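How to keep a white plastic cutting board from sliding and staining

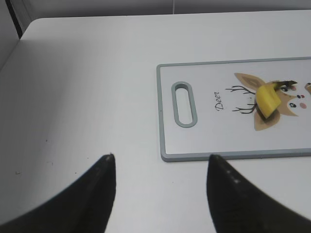

Can a plastic cutting board go straight on a smooth white table when I cut vegetables?
It can, if you put a damp cloth or a thin rubber mat under it first. On a smooth surface the board moves when you press the knife, and small grains caught under it can scratch the table.

Home Help Board > Kitchen > Surfaces and tools
Posted 29 December 2018

Jodurell
Good evening to all. I hope I choose the right section, last time my post was moved to Gardening.

I have since April a plastic cutting board, white with a rim of light gray-blue colour and a long hole at one end for the hand. I use it on a white table because my kitchen worktop is very short and the kettle and the bread bin already live there. The table has a smooth surface which shines a little.

My problems are two. First, the board slides. When I cut something hard, for example a pumpkin or a swede, it travels away from me and I must hold it with the wrist, and this is not comfortable. Second, the middle of the board has become orange from carrots and also a little pink from beetroot. I wash it each time with washing-up liquid and hot water and the colour stays. I tried salt, it did almost nothing.

I would like also to know how to store it. At present I leave it lying flat on the table after washing and in the morning there is water under it. Is this bad for the table? The table top is not real stone, I think it is only a coated board, and I rent the flat, so I must give it back in good condition.

Thank you in advance for the patience with my English.

3 replies

Dernlow
Just buy a wooden one. Plastic always goes orange. I had the same trouble and threw mine away.

Castellanos
I will try to answer each part, as I have used such boards for many years, at home and before in a school canteen.

About the sliding. Take a thin kitchen cloth, make it wet, and squeeze it very well so that it does not drip. Lay it flat on the table without folds and put the board on it. The cloth must be a little smaller than the board, otherwise you will pull it with your sleeve. If you fold the cloth double, the board will rock, and this is worse than sliding. Instead of a cloth you can use the rubber net which is sold by the metre for drawers. I cut mine with ordinary scissors and wash it in the sink every few days. Paper towel also works when it is damp, but for a pumpkin it tears.

Before you put down the cloth, wipe the table with your hand or a dry cloth. Crumbs and sand are very small and on a white table you see them only as little specks, or you do not see them at all. Under a board they work like sandpaper. My own table has a dull patch in the place where the board stands, and I am sure it comes from this.

About the orange colour. Carrot colour dissolves in oil and not so well in water. Put a spoon of cooking oil on a paper towel and rub the board, wait 5 minutes, then wash with washing-up liquid, two times if it still feels greasy. After this make a paste from baking soda and a little water, spread it, leave it for one hour and brush it with a nail brush which you keep only for this purpose. Brush along the knife cuts and also across them. The beetroot is another matter, for me lemon juice helped a little. A board with deep cuts will never become completely white again, and you should not expect it.

You can also dry it in the sun by the window. My mother did this with all plastic things and they became paler. It takes some days.

If you want to use bleach, read the label on the bottle and follow what is written for kitchen items. Never mix it with the lemon juice or with vinegar. And do not leave it standing on the rented table, do it in the sink with the window open.

About storage. Do not leave it flat after washing. Water remains under it, and if your table is a coated board the water can enter at the edge and the edge swells. You said it has a hole for the hand, so hang it from a strong hook, or stand it on its long side in the dish rack. Before you put it away, dry also the part behind the rim with a corner of the towel. In my board there is always a drop hiding there.

Jodurell
Thank you very much, Castellanos. I made the oil and the baking soda today. The carrot is much weaker, I can see it only if I look for it. The beetroot is still pink. The damp cloth I tried with half a swede and the board stayed in its place.

I do not have permission to drill in the wall, so I bought a hook with glue on the back. How long must one wait before hanging something on it? The packet is in a language I do not read.

Rarach
For the glue hooks I clean the wall with spirit first, let it dry, stick the hook and wait until the next day. Some say one hour, mine fell down after one hour and broke a saucer. Choose tiles if you have them, on painted wall it can take the paint away when you remove it. For a rented flat I would use the dish rack.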